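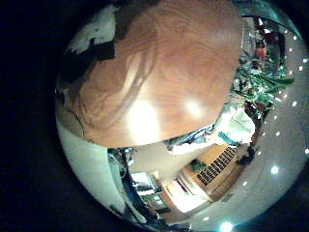
2 min read

Home Blog About Contact

I finally got around to oiling the dining table! Teresa has been after me since August, and she was right — the grain really comes up once you stop being stingy with the cloth (old T-shirts are best, by the way). I used the stuff from Nester, two thin coats, 12 hours apart. My elbows hate me. Next up is the bookcase in the hall, which I've been walking past for 6 years. Anyone tried wax over oil? Tell me in the comments.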